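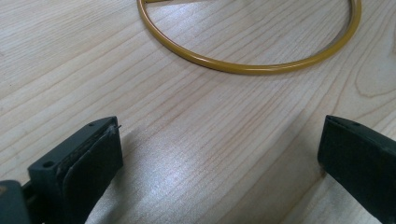
Yellow ring on the table, gripper open. September, a little after 2 p.m.

Second day with the Flutarwood hand gripper. Triltetti is letting us have it on trial before we say yes or no to the full kit, and Guadalupe wants my notes by the end of the month, so I am writing things down as I go.

Morning was setup. The manual is 67 pages and the part I needed was on page 18. Pairing took two tries. The first time I had skipped the step where you open the fingers all the way before turning the handle on, and it read the wrong zero. After that it held its zero until lunch. I did the blocks and the sponge first, then moved on to the ring.

The ring is harder. It lies flat and it is thin, so you have to come in low with the pads almost on the wood. If I tilt my wrist even a little, one finger touches before the other and the ring slides away from me. I did 18 tries before the break and got 13 clean lifts. Most of the misses were early on. Baltazar took a turn and did better than I did, but he has smaller hands and the trigger suits him. I would ask Triltetti for a longer trigger, or at least a spacer.

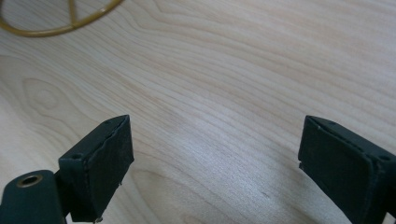
The other thing I noticed is the pads. They grip fine, but I would like to know what a spare set costs and how long one is supposed to last. The price sheet lists the handle, the charger and the case and says nothing about pads. Emailed Apolinar Lozano at Triltetti to ask. He answered the last question the same day, so I expect to hear soon.

Weight is okay. My forearm was tired by 11 but not sore. The Ulto we tried in the spring was worse -- I had to put that one down every few minutes. The Ulto software was easier, though. With this one you have to name every session by hand and it won't let you fix a typo afterward. I now have one called "rinng" and will have it forever.

Montserrat asked if we could take it over to Villalobos and try it on their bench. I said yes if the case comes back with everything in it.

Tomorrow: ring again, left-handed, then the cups. Charge both batteries tonight.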